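Kitchen hand and table-setter wanted, Brikitberg

The Trotard is a lunch room with a long timber table, a lot of bowls and not quite enough people to put one inside the other and carry them out. We are looking for someone to join us four days a week from September.

The work is soup, mostly. You will set out bowls, fill bowls, collect bowls and wash bowls, and by Friday you will have firm opinions about bowls. We went through 3,066 serves last year and would like to do more without anybody crying in the cool room.

You'll also look after the tabletop. It gets oiled every Monday before nine, along the grain, with the oil we give you. The last person used olive oil – we still talk about it.

What we need: steady hands, a tolerance for colour (our tiles are striped and we are not changing them), and the ability to stack crockery without making the neighbours think we've had a break-in. Experience is nice. Turning up is nicer.

What you get: award wages, lunch, a locker with most of a door, and first pick of the odd bowls when we replace a set.

To apply, write half a page to Seraina Frei and leave it at the counter, 116 Egger Street. Tell us what you cook when you can't be bothered cooking. No cover letters about passion, please.

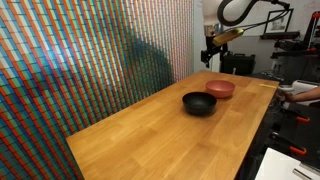 Doven: Is the four days fixed, or could two of us split it? I can do mornings but I've got school pick-up at three.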